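Rastow Water and Sewer District
Operations Subcommittee
Minutes of the regular meeting, January 29, 2024

Present: Arlo Ridgeway (chair), Ka-ming Mak (district engineer), L. Farris, D. Oyelaran, P. Stenholm (recording).
Absent: T. Brandt (notice given).
Also attending: two ratepayers from the Larier Road area.

1. Call to order and approval of prior minutes

The chair called the meeting to order at the district office. Minutes of the prior meeting were approved with one correction: under item 4, "static pressure" should read "residual pressure." Moved Farris, second Oyelaran. Carried.

2. Agenda changes

Item 8 (vehicle replacement) was moved to the next meeting. The quotes are incomplete.

3. Larier Road main, status

Mak reported on the replacement of the cast iron main on Larier Road between the pump station and the Chu Street intersection. The design is at the 90 percent stage. Total length is 3000 feet of 8-inch ductile iron, cement lined, with restrained joints at all bends and at the creek crossing. The existing 6-inch main will stay in service until the new line has been disinfected and has passed two consecutive bacteriological samples. Services will then be transferred one block at a time.

Mak noted that the existing main has had 13 recorded breaks since the district took it over. Most were circumferential and occurred in cold weather. Two were at a lead joint on the bridge approach. Wall samples from the last two repairs show graphitization on the outside surface and moderate tuberculation inside.

Farris asked if the creek crossing could be hung from the bridge. Mak said the bridge owner will not accept new utility attachments. The crossing is drawn as an open cut with a steel casing, and an in-water work permit is required. The permit limits work in the channel to the low flow period, beginning in June.

Discussion of valve spacing followed. The draft plans show valves at every intersection and one mid-block. Oyelaran requested an additional valve on the north side of the creek so that a break in the crossing can be isolated without closing the pump station discharge. Mak agreed to add it.

A ratepayer asked how long driveways would be blocked. Mak said the specification allows a driveway to be closed for up to four hours during the working day, with notice the day before, and requires plates overnight. The ratepayer asked that the mail carrier also be notified. So noted.

Action: Mak to revise sheets C-4 and C-5 and circulate before the next meeting.

4. Meter replacement program

Stenholm read the meter report. The program covers 200 residential meters in the current year, selected by age and by register total. Priority goes to meters in Zone 2 that have shown zero or near-zero use for two billing cycles at occupied addresses.

Bench tests of pulled meters are done at low, intermediate and high flow. Low flow accuracy is the main concern. The older positive displacement meters are holding within limits at intermediate and high flow but under-register at the quarter gallon rate. The results were filed with the report as Attachment B.

Farris asked that the test sheets show the water temperature. The present form has no field for it. Stenholm will add one.

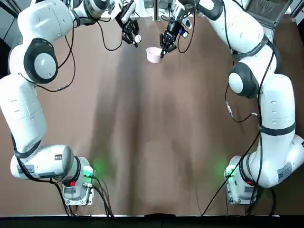
Fig. 1. Table with two arms, base at lower left.

Oyelaran asked if pulled meters are being sold as scrap. Bronze bodies are held in the yard until there is a full pallet. The last lot went to Wondeck Metals on a weighed ticket, and the proceeds were credited to the meter fund. Oyelaran requested that the tickets be attached to the quarterly financial report. No objection.

5. Unaccounted-for water

Mak presented the water balance for the fourth quarter. Production was taken from the pump station master meter, corrected for the change in tank level. Authorized unbilled use (flushing, fire department training, the tank overflow test) was estimated from run times. The remaining loss is higher than in the third quarter.

Three possible causes were discussed:
- Master meter drift. Last calibration was more than two years ago.
- Leakage on the Larier Road main ahead of replacement.
- Read dates that do not line up with the production month.

Mak recommends calibrating the master meter before any leak survey is ordered. If the master meter reads high, the loss figure is overstated and the survey money would be poorly spent. Farris supported this but asked that night flow readings be started now, as they cost only staff time. Operators can record the flow between 2 and 4 a.m. from the chart.

Moved Oyelaran, second Farris, to authorize master meter calibration at a cost not to exceed $3000, charged to the maintenance account. Carried.

Action: Stenholm to schedule the calibration. Operators to begin logging night flow.
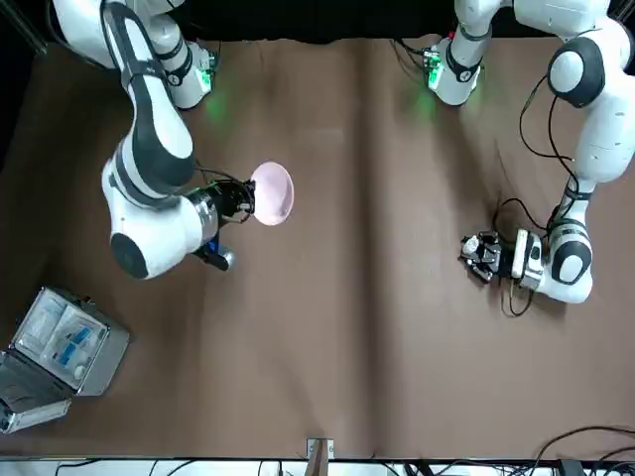
6. Hydrant flushing

The spring flushing sequence will follow last year's, starting at the tank and working outward, with unidirectional flushing in Zone 1 only. Zone 2 cannot be flushed that way until the stuck valve at Chu Street is replaced. The valve turns but does not seat. It is included in the Larier Road contract, and conventional flushing will be used in Zone 2 until then.

Farris reported that dechlorination tablets are low. Stenholm will reorder. The diffuser with the cracked weld has been repaired and returned to the truck.

7. Cross-connection control

Annual test notices for backflow assemblies have been mailed. Second notices go out 30 days after the due date, and service may be shut off 30 days after that under the current rules. Ridgeway asked for the wording of the second notice to be made plainer. The present version refers to the ordinance by section number and does not say what the customer has to do. Mak will draft a replacement, one page maximum.

8. Vehicle replacement

Deferred, see item 2.

9. Public comment

A ratepayer asked about discolored water on the dead end past the church. Mak said the blowoff there is opened monthly, and the interval can be shortened to two weeks as a trial. The ratepayer will call the office if the color returns between flushings.

10. Adjournment

Moved Farris, second Oyelaran. Carried.

Attachments: A, Larier Road plan set (90 percent). B, meter bench test results. C, fourth quarter water balance.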